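October, 4 pm

Pad printing again. Aliki Alexiou wants 1,000 of the Cleker click pens in navy with a white logo, and I've spent the arvo fighting the ink (grr!).

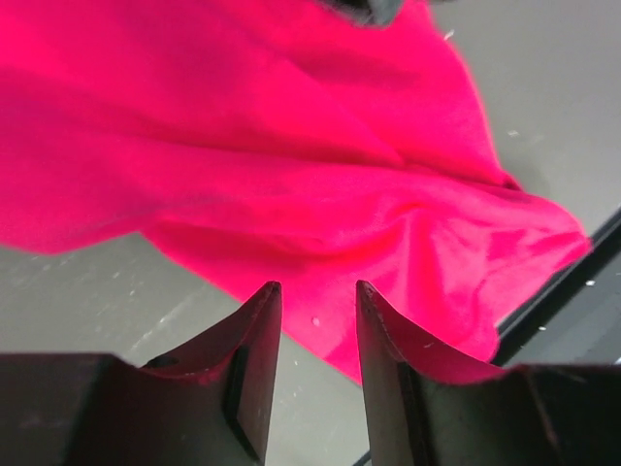
First 20 off the pad looked gorgeous, then the fine lettering started filling in. Thinned it a touch, dropped the pad pressure, much better!
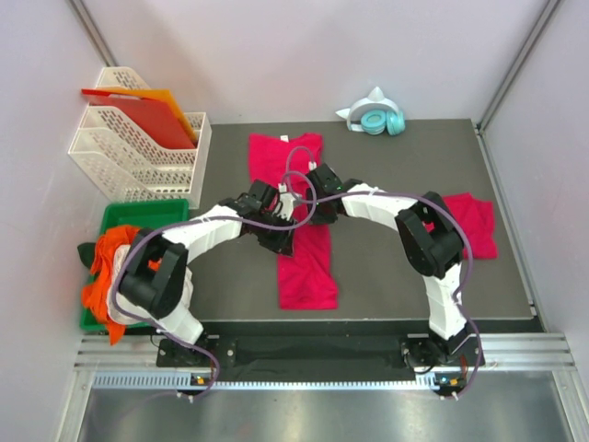 Did the tape test on the Genik barrels as well, the rubbery ones – colour lifted straight off. Fabian Hubmann reckons flame treating first, so I've put 200 aside for him to have a go at. Please don't pinch them for samples!!
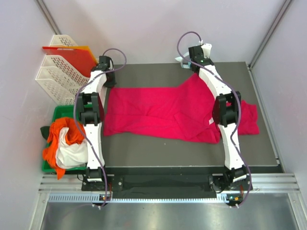
Stock count on the Ovley stylus pens is 2,732, almost all of them blue refills. Still need to ring Babaei re the missing clips, and the grey plate wants re-etching before Aliki's second logo goes on.
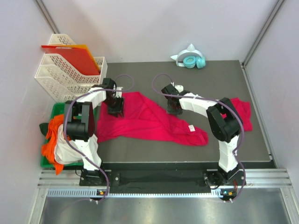 *Both arms over the red garment.*

Cliché's soaking in the tray, leave it till morning.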